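HEPBURN BUILDING — SHARED KITCHEN AND DRY STORE
Inspection checklist with comments
May 2020
Inspected by: Inna Horobets
Reviewed with: Lahcen Kamel, building manager

Marks used: OK, FIX (correct before next inspection), NOW (correct same day), N/A.

1. Entrances and floors
1.1 Both exits clear and unlocked from inside — OK
1.2 Floor dry and free of trip hazards — FIX
Comment: Mat at the back door curls at one corner. Tape is not a repair. Replace the mat.
1.3 Floor drain cover seated — OK
1.4 Wet floor signs available — OK
Comment: Stored behind the mop sink. Move them where people can reach them without shifting the bucket.

2. Fire safety
2.1 Extinguisher charged, pin and seal in place — OK
2.2 Extinguisher tag current — FIX
Comment: The Fendix service tag has no signature. Lahcen will call and ask for a signed copy.
2.3 Fire blanket within reach of the range — OK
2.4 Hood filters clean — NOW
Comment: Grease on the two filters nearest the wall. Removed and soaked during the visit. Go back to the monthly schedule.
2.5 Nothing stored on top of the oven — OK

3. Electrical
3.1 GFCI outlets near sinks trip and reset — OK
3.2 Cords undamaged — NOW
Comment: Zavo countertop mixer has a nick in the cord close to the plug. Tagged and taken out of use.
3.3 Panel door closes, 36 inches clear in front — FIX
Comment: Folding chairs again. Same comment as last September.

4. Fresh food storage
4.1 Produce held in clean containers — OK

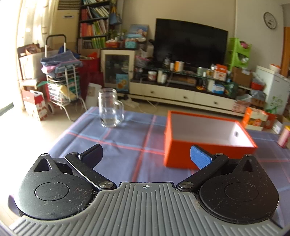 Item 4.1. Orange box.

4.2 Bruised or moldy fruit removed — OK
Comment: Citrus should be turned over by hand at every delivery and again before the weekend. One soft piece at the bottom will spoil the ones it touches.
4.3 Containers off the floor, 6 inches minimum — FIX
Comment: Onion sacks were on the floor of the dry store. Use the lower shelf.
4.4 Oldest stock in front — OK
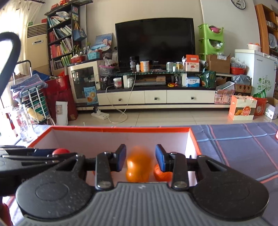
Item 4.2. Oranges, box with white interior.

5. Cold storage
5.1 Refrigerator at or below 41°F — OK
5.2 Freezer at or below 0°F — OK
5.3 Raw meat below ready-to-eat food — OK
5.4 Door gaskets clean and sealing — FIX
Comment: Lower gasket on the tall unit is split. Part is on order through Gorkosent. Until it arrives, check the temperature morning and evening and write it on the door sheet.

6. Cleaning supplies
6.1 Chemicals stored away from food — OK
6.2 Spray bottles labeled — NOW
Comment: One bottle had no label. Emptied and thrown out.
6.3 Safety data sheets in binder — OK

7. First aid
7.1 Kit stocked — FIX
Comment: Needs burn gel and blue bandages.
7.2 Eyewash bottle in date — OK
7.3 Emergency numbers posted — OK

FIX items go to Lahcen Kamel for assignment. Initial and date each one on the back of this sheet when the work is done.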